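Home Explore Notifications Messages Lists Profile More

ok so I finally finished the Skakum trail with my sister's old boots and I have thoughts. long thread, go get a snack

first thing. the guidebook says 13 miles and my legs say the guidebook is a liar. we left the Pacheco lot before sunrise and it was already half full?? in April??

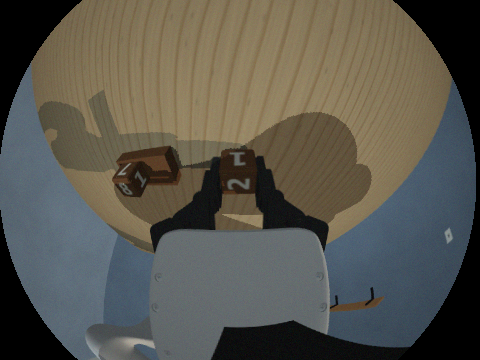
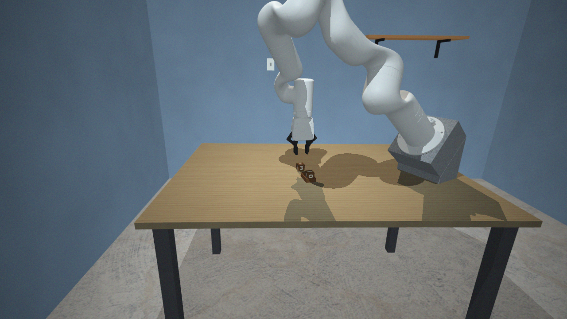
the climb up to Ernar is 1,014 feet and pretty much all of it is in one go. no switchbacks, just a staircase of roots. I stopped to "look at the view" so many times (there is no view, it's trees)

BUT the top. oh my gosh. you come out of the trees and there's this long meadow with the creek cutting right through it, and the wind drops, and you can hear frogs. I ate 2 peanut butter sandwiches and almost cried

water note for anyone going: the spigot at the Cineck shelter is still shut off. I filtered from the creek and it was fine — a little leafy tasting. bring more than you think, I ran out on the way down

boots update: left heel is one big blister. I had tape in my pack the whole time and did not use it. learn from me

also the log bridge past Cineck is really slick in the morning. I went across sitting down, scooting, with a whole family waiting behind me. zero regrets

someone asked what I spent. 185 bucks with gas, the shelter bunk and the giant plate of pancakes after. the pancakes were most of my personality for the rest of the day

would I do it again, yes, but in the fall and with my own boots. going to bed at 7 pm now, will answer questions tomorrow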